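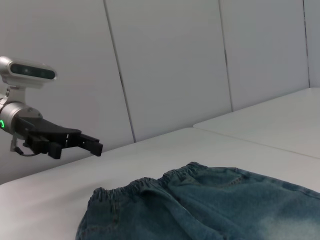 Denim shorts on the white tables at Gratero.

Gratero open day, Prultholm, 10/11/2024

I've been buying bundles of secondhand kids' clothes from Gratero for a few years now, ever since my oldest went through three pant sizes in what felt like one school term, and I've always wondered what the place looked like. So when they put out a notice that they were opening the building for a day, I signed up the same evening. Zeeshan Sial came along (he has twins, he buys even more of the stuff than I do), and we drove up with a thermos and a bag of outgrown clothes each, because they'd said we could bring a drop-off and follow the route it takes.

Prultholm is easy to get to and hard to park in. If you go next time, skip the little lot by the front door and keep going past the bakery to the gravel one behind it. We did two laps before a man in a delivery van took pity on us and pointed. From there it's a short walk, and the building is the long low one with the green roller doors. There was a paper sign taped up with an arrow, and the arrow had been drawn over in marker to point the other way. The second direction was the right one!

You have to book a slot. Each tour was supposed to be 30 minutes and ours ran well over, mostly my fault for asking questions. They also had coffee and a rack of things at marked-down prices near the exit, so leave yourself a whole morning.

Drop-off and sorting

Our guide was Marjan Tehrani, who runs the sorting floor, and she started us off by tipping Zeeshan's bag out in front of everybody. Poor man. There was a single sock in it and a swimming certificate. She was very nice about it, handed him back the certificate and dropped the sock in a bin that was, I'm sorry to say, completely full of other single socks.

They handle 600 pieces on a normal day, she told us, and in August it's more than they can get through, with everyone clearing closets before school starts. The first sort is quick. Stains, holes, missing buttons, anything stretched out of shape. Then by type, then by size, and the size part surprised me. They don't trust the label. Every brand has its own idea of what a five-year-old is, plus half the labels have been cut out by parents of itchy kids (guilty), so everything gets checked against outlines painted on a board. You hold the pants up to the outline and that's the size they are, whatever the tag says. I've cursed at so many size tags in my life that I wanted to applaud.

Someone in our group asked what gets turned away most. Leggings, by a mile. The knees go and there's not much to patch onto. Denim gets turned away least.

The wash room

Loud and warm, and it smelled of nothing at all, which I took as a good sign. They use an unscented detergent and they don't use softener on anything. Marjan says softener is what ruins the stretch in waistbands, and I've since stopped using it at home, so we'll see.

Denim gets washed inside out in its own load. Zippers closed, snaps snapped, pockets emptied first. She has a jar on the windowsill of things out of pockets and it's mostly pebbles and acorns, with one very small plastic horse. The kids on the tour spent longer at the jar than at anything else in the building, and I can't say I blame them.

Jeans are pulled straight by hand when they come out, before they go on the racks. She did one for us, taking hold of the waist and the hems and giving it a sharp tug lengthwise, then running a palm down each seam. I asked if that replaced ironing. It does. They own an iron, it lives on top of a cabinet, and it had a hat on it.

Mending with Reijo

I could have stayed here all day. Reijo Pelkonen has the corner by the big window and two sewing machines, one set up with heavy thread just for denim so he never has to change it over. He was putting a new elastic into a toddler's pants when we came in and he just kept going while he talked.

I'll write down what I remember, as I know a few of you sew.

Elastic waists: he opens the casing at the back, on the inside, pins the new elastic to the end of the old one and pulls the old one out so that the new one follows it through. I've been fishing elastic through with a safety pin for my entire adult life like a fool.

Knees: he likes to patch from the inside if the hole is small, with a scrap of worn denim in place of new. New denim is stiffer than the cloth around it and the edge of the patch wears through next. He has a drawer of legs cut off jeans that were past saving, sorted by shade from nearly black to nearly white.

Hems: if you've let a hem down and there's a line where the old fold was, he just sews a second row of stitching along it in tan thread and calls it a design. I love this and I've already done it on two pairs.

Zeeshan asked him about iron-on patches and he made a face. I won't repeat what he said, but he doesn't like the glue.

He also had opinions on jeans that come from the store already faded. They get a lot of kids' pairs with those pale patches on the knees, and parents apologize for them at drop-off as if their kid had been crawling across a parking lot, when plenty of them were made that way. You can tell by feel, Reijo says. Rub the pale part between your fingers next to the blue part. If it's thinner, somebody's been kneeling. If it's the same, leave it alone.

The folding tables

Now for the bit I'd come for, because the way Gratero bundles arrive has been a small source of shame to me. They come out of the box like slices of toast and they go into my drawers like laundry.

The tables are plain white and smooth, and Marjan is strict about them being wiped down between batches. She says on a white surface you catch everything you missed earlier, the bit of lint, the loose thread, the faint grass stain on a pale hem. Shorts and long pants share the same tables.

The fold they use has a name, it's called the Sethi, after the woman who did the folding in the first year and taught everyone else. For long pants it goes like this. Lay them flat, front up, and smooth them out toward the hems. Bring one leg over onto the other so the pants are half as wide. Tuck in the little point that sticks out at the seat. Then fold up from the hem, stopping short of the waist, and once more, and you have a packet that stands up by itself. The part I'd been getting wrong is that I always started from the waist. You start from the hem, so that the thick part ends up on the outside.

Elastic waists need a little extra. A pull-on pair will never lie completely flat at the top, the gathers won't let it, and if you try to press it down it springs right back at you. The trick is to line up the two corners of the waistband and leave the ruffled middle to do what it likes. Then work from the leg seams, which do behave.

Shorts are simpler, one fold across and one fold up, done. Zeeshan got his first one right and was unbearable about it until we got to the shirts.

I had a go at a tiny pair of jeans and it took me three tries. You'd think small ones would be easier! There's so little leg to work with that any wrinkle at the top throws the whole thing off. The pairs for that age are sweet, though - light blue denim, tan stitching, front pockets drawn on in a curved line, the pale knees Reijo was talking about, and that bunchy elastic waist that looks like the edge of a pie crust.
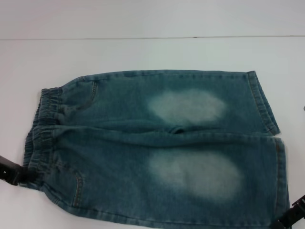

Packing and the bins

The folded packets go standing on edge into bins, the way you'd file records, and there are 100 bins along the back wall, labeled by size and type. When an order comes in, a picker walks along with the box and takes from each bin what the bundle calls for. Sohail Yousafzai was packing while we were there and let the kids choose the ribbon color for a box going out that afternoon. They chose orange after a long and serious debate.

I asked him how they pick what goes with what, because my bundles always seem to match. He said he puts the pants in first and then holds shirts against them until he likes it. So there's my answer, it's Sohail.

No plastic goes in the box. It's tissue for anything light colored, then the packing slip, then a square of scrap denim with a couple of spare buttons sewn on. I'd been throwing those squares in my craft box without noticing that the buttons matched the clothes. Go and check yours.

The marked-down rack and the cost

It's 63 dollars for the big bundle if you pick it up on the day, and I caved, naturally. The rack by the exit had single pieces, mostly things with a visible mend, and I'd take those over the perfect ones any day. I got overalls with a patched bib and a corduroy jacket that is too big for anyone in my house right now. Zeeshan bought a bag of Reijo's denim offcuts and has no plan for them that he could explain to me in the car.

Coffee was free and came from Pretitz, the bakery you pass on the way in from parking. The cardamom buns were not free and went fast. Mohsin Naqvi, who was on the slot before ours, got the last two and ate them both in front of us.

A few practical things if you're thinking about the next one

Strollers are fine on the sorting floor and at the tables, but there's a step up to the wash room. Wear layers, it goes from warm to chilly and back again. Kids can try the folding and there's a box for the shorter ones to stand on. If you bring a drop-off, zip it, snap it and check the pockets, unless you'd like to contribute to the jar.

They're taking names for spring already on the sheet by the coffee table, and you can email to be added. I put us down for the early slot this time, on account of the buns.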